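Ultton Booth Tidying Notes
README, last updated 2022-09-26

Welcome, and thank you for opening this file before the folders (most people do it the other way around, me included). The collection is about clearing up the seating at the Grarncombe tea room: benches, cushions, tables, and the bits and pieces that get left on and under them.

What's inside
There are roughly 200 pictures, sorted into 3 folders: seats, tables and floors. Plenty of them could live happily in more than one. If a napkin is on the bench and a tissue is on the floor in the same picture, I went with the seat, and I have tried to stick to that all the way through.

How things are named
"Litter" means used paper, such as crumpled napkins and tissues. "Left item" means anything a guest might come back for, and that includes packages, even small paper ones with a label. Please don't merge the two! Yazdani, our earlier list, did, and it took me 2 long evenings to pull them apart again. "Soft goods" covers loose cushions only. A seat pad that belongs to the bench goes under "bench."

Faint spots on the upholstery get their own tag, "mark," with no guess at what made them. Tabletops are tagged separately from their pedestals and floor plates, as paper likes to hide down there behind the column.

Known gaps
The Cendetti chairs by the window are missing altogether, and 18 pictures still have no tags for the floor. I hope to get to those in October, if the evenings stay quiet.

Questions and corrections
Write to Leszek Borkowska. Small corrections are every bit as welcome as big ones, and it helps a lot if you mention the folder and which part of the booth you mean, so the seat, the backrest, the table or the floor underneath.
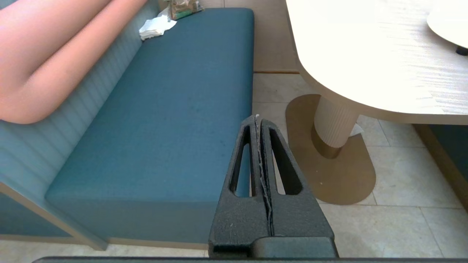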